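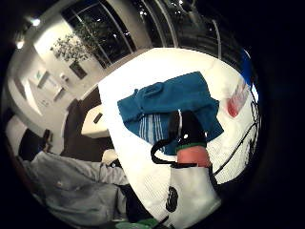
A folded blue cloth on a white tabletop.

I've wanted to get the woman behind Rustier to sit down with me for ages, and in April she finally said yes, on the condition that I came before the shop opened and didn't mind if she ate her toast while we talked. Fine by me! If you've never been to Prusthorpe, Rustier is the tiny secondhand linens place two doors up from the old Hamann bakery, the one with the yellow awning. She sells tablecloths, towels, blankets, pillowcases, all of it used, and all of it so soft you want to climb in the bins.

I started with what everyone asks me when I mention her. Why used towels, of all things?

"Because the new ones don't dry you," she said. "You get out of the shower and you're just pushing the water around. A towel that's been washed for ten years knows what it's doing."

She used to work the front desk at a dentist's office and sold pillowcases at the flea market for fun. Then a motel out on the highway closed and offered her everything in the laundry room. She said yes over the phone without asking how much there was (more than 1,000 pieces, as she found out when the truck showed up). Her dining room was full until Thanksgiving.

"My husband ate standing up for 4 months," she told me. "He was very nice about it. He was nice about it for the first 2, anyway."

I asked how she gets that smell out, you know the one, the back-of-the-closet smell. She put down her toast for this.

"Everybody uses too much soap. That's the whole problem. The smell is old soap with stuff stuck in it. I do a hot wash with nothing in the machine at all, and you should see the suds that come out. Then I do it again. Then I hang it outside, even if it's cold."

No vinegar? "I've got nothing against vinegar. I put it on fries."

She's also firm on fabric softener, which she won't have in the building, and on mending, which she does herself in the evenings with the radio on. She showed me a striped tablecloth from the Drerer estate sale with a patch in one corner, and I had to hunt for it even after she'd pointed at it. She was pretty pleased about that.

We got onto folding, and I confessed that I mostly stuff things in and lean on the door. She laughed at me for a good while. Her way is to fold in thirds the long way and then in half, with the folded side facing out, so you can grab one without the rest coming along. I tried it at home that night and my closet looks like a grown-up's now (one shelf of it).

Does she ever keep anything? "Oh, all the time. I have a rule that I can only keep something if I give something back. I'm behind."

By then it was almost nine and there was already a lady at the door with her nose on the glass, so I bought two hand towels I had no plan for and got out of the way. She's open until four, cash or card, and she says if you're bringing things in to sell, please wash them first. Without softener.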